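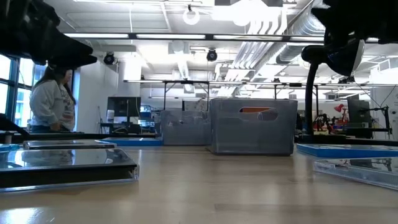 Areti Margaritis: Ramp meter at Cloltley went live 1st August. My loop log shows mainline flow near 2,000 vehicles per hour per lane, unchanged from July. For scale on storage: two translucent bins side by side on a table, edges touching, is the on-ramp at 7:40 – no gap left to absorb anything.

Musyoka Temba: Flow is the wrong measure. Check speed variance first.

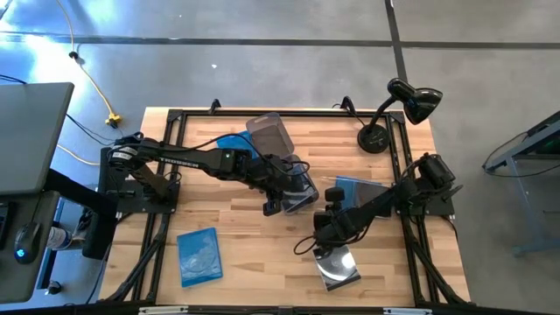 What cycle is the meter running? Four seconds in the peak, one car per green.

Þröstur Fogh: Then the queue backs onto Wulov Road. The ramp holds 400 feet of cars at most.

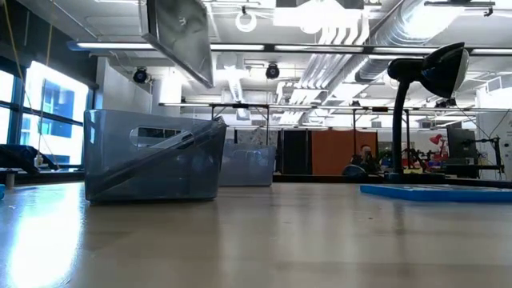 Areti Margaritis: The queue detector is supposed to flush the ramp before that. Its readings are poor in low sun. Glare like the bright window reflection down a glossy tabletop washes out half the camera's detection zone, and the count drops to zero with cars sitting there. Loops don't have that problem.

Musyoka Temba: Loops fail too. Mine did, twice.

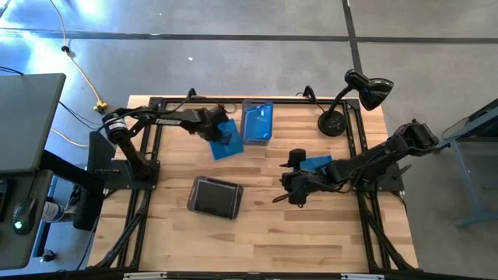 Anas Obeidat: I disagree with both of you. Shut the meter off for a week and compare travel times.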